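Diary, 19/02/2026
2 comments · 5 shares
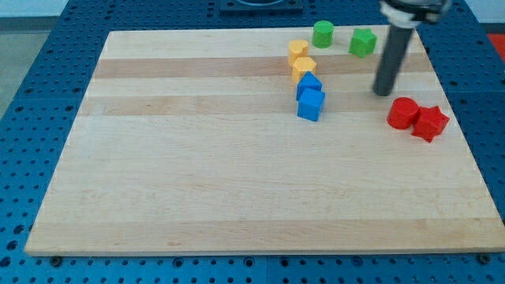 Spent most of the day on the push planner. The old cost function only looked at the distance from the rod tip to the target block, so it kept choosing straight lines that ran through whatever was in the way. I added a term for the neighbors, using the block outlines from the segmenter. The yellow and blue blocks are the hard part of this layout. They are so close together that the segmenter gives me one long blob unless I split by color first, and even then the two blues come back as a single piece. The red star against the red cylinder has the same problem. Gudrun thinks we should stop splitting and let Dromidel treat a touching pair as one object until it gets pushed apart. I don't love it but it would be less code.

Ran 20 pushes in simulation before lunch with the new term. Five still clipped a neighbor, all with the star as the target. I think the contact normal is wrong near the points. Szymon has a patch for that from September that never got merged, so I rebased it. Two conflicts, both in the config loader.

Control loop is fine now. The jitter was my own logging call blocking the thread. Moved it to a queue.

Tomorrow: rerun the star cases with Szymon's patch, write to Lundgren about the license.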